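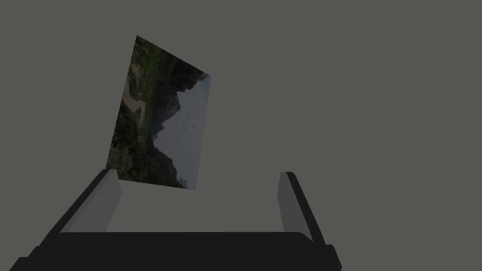 Re: Textured panel as pose target, wrist view in sim

Home | Forums | Simulation | Grasping | Log in

Posted by kwmak, September, 9:40 pm

Wrist view from the panel runs. The target is a flat landscape print on plain gray, tilted and turned on its side, gripper open. We trained the pose estimator on 2000 renders and tested on 223 new tilts. Median error was 2 degrees.

nkirui
Plain gray is too easy. The only edges in view are the panel and your own fingers. Did you try clutter?

kwmak
Not yet. I wanted the texture question settled first.

usha_b
I disagree with Naomi. Start clean, add one thing at a time. My question is the print — the hillside is dim and mottled, so I'd expect few good matches there. The ridge against the sky probably does most of the work.

nkirui
Then mask the ridge and rerun. Otherwise it's a guess.

kwmak
Fair. I'll queue it on Okum tonight, same 223 tilts.

panya_p
Please post the worst cases too. A median hides flips.

Contact | Forum rules | Back to top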